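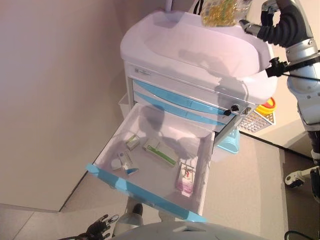 Which drawer do the boxed meds go in? The bottom one, until we agree on something better.

June 2019, cart notes, mostly for me and for Octavian when he takes over the bench.

OK so I finally sat down with the Sturkberg cart and tried to sort out how we want it stocked. It's a nice cart! White with the pale blue trim, a big rounded tray on top with a raised edge so stuff doesn't roll onto the floor (the old Civo one had a flat top and I chased a lot of vials that winter). The drawers have those curved light-blue handle strips that run across the front, and you can grab them anywhere along the length, even with gloves on.

The bottom drawer is shallow. I keep forgetting how shallow. Most of the flat boxes are happy lying down, but the white and pink one with the red printing I'd been standing up by the right wall, and I don't love it — catch it wrong when closing and it'll jam. Lay it flat from now on, please. The long green-striped box can go diagonal or straight, I don't care, just keep it off the small ones.

Capsules: the golden-yellow ones are in a clear bag, no box, and I'd like them to stay bagged. Octavian Vasiliu wants them in a jar. We went back and forth on this over lunch and got nowhere. A bag squashes down to fit, a jar won't clear the drawer above, I'm pretty sure. Need to measure.

Keys. We have 2 for this cart and one is on my ring. The other should be on the hook by the Gillness cabinet, tag 47. If it's not there, ask before you panic. Please don't lock the cart overnight until I've had a copy made, I got stuck like that in November and lost a whole morning.

Dividers: Sima has clip-in ones in their catalog, page 105, sold in packs of 3. No idea if they fit a Sturkberg drawer. I'll call and ask about the height — anything tall is useless to us.

Still to do: measure drawer depth, decide about the jar, new labels for the upper drawers (bigger letters this time, Octavian can't read mine).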